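Lilholm Wrist Kit: a small camera and recorder for teaching by hand
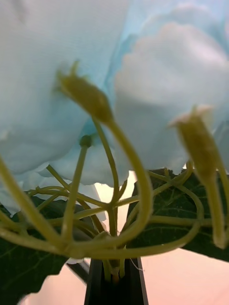

What you get

The kit is a wrist camera, a clamp ring, a cable that's long enough to run up the arm and back down without pulling, and the little recorder box that saves video and joint positions together. I also put in two spare clamp screws. You'll drop one, I've lost more than I'd like to admit under my own bench.

You need your own arm and your own gripper. The ring fits most of the small tabletop arms people write to me about, but please send me the wrist diameter before you order and I'll tell you yes or no.

What I built it for

I wanted to record myself doing fiddly things, over and over, and end up with a folder of examples I could train on without spending my whole evening renaming files. That's really the entire product! You guide the arm through the job, press the button, guide it again, press the button. Each run gets saved as one example with its start and end already marked.

Flowers are my favorite test at the moment. Raluca Surdu got me onto them, after I'd been showing her the same block stacking for months and she (very politely) asked if I ever did anything else. So now I do fabric flowers, big pale blue blooms and thin green stems that cross each other all the way down to a black holder. From under the petals, the wrist camera gets a close look at where the stems come together, and my overhead camera never gave me that. Up there it's mostly bloom.

Fabric ones have been good to me because I can set up the bunch, record, mess it up a bit and record again, and the petals don't mind. Real flowers gave me a lovely first hour and then a table full of bits.

How close is too close?

The lens is fixed and I set it for the working distance of a typical gripper. Right up against the lens, things go soft, and in a tangle like this one you'll always have a stem or a bud nearer than you'd want. I used to throw those runs out. Then Amirul Osman talked me into leaving them in, and I'm glad he did, since the arm is going to see the same blur when it's working by itself. What I do throw out is any run where something covers the lens for most of the approach.

Lighting matters more than I expected. If there's a bright patch behind the stems it can wash out, and thin stems in front of it get hard to pick out. I put a plain cloth over the table and keep my lamp off to the side. You can lock the exposure from the recorder menu, and I'd do that before the first run and then leave it alone for the whole set.

How many examples do I need?

Everybody asks! I can only tell you what I did. My last flower set was 300 runs, and 52 of those I deleted after watching them back. Most of the bad ones were me rushing, or bumping the holder with my elbow. I move the holder a little between runs and turn the bunch so the blooms face a new way, because my first set had everything in exactly the same spot and the arm learned that spot and nothing else.

The battery in the recorder lasts up to 7 hours. I've never managed to outlast it, my shoulders give up first.

Things that changed in February

The clamp ring is thinner now, so it doesn't catch on low leaves when you come in from the side. The button moved to the outside of the box. There's also a delete-last-run option (hold the button until it beeps twice), which Aisyah Lau asked for in three separate emails. You were right, Aisyah, I use it constantly.

If you have the older ring, write to me and I'll send the thin one for the cost of postage.

Ordering

I assemble these myself in small batches, so there's sometimes a wait. Email me with your arm model, the wrist diameter and what you're hoping to teach it. That last part is optional but I love reading them. Cables come in black or gray, and if you don't say which, you get black.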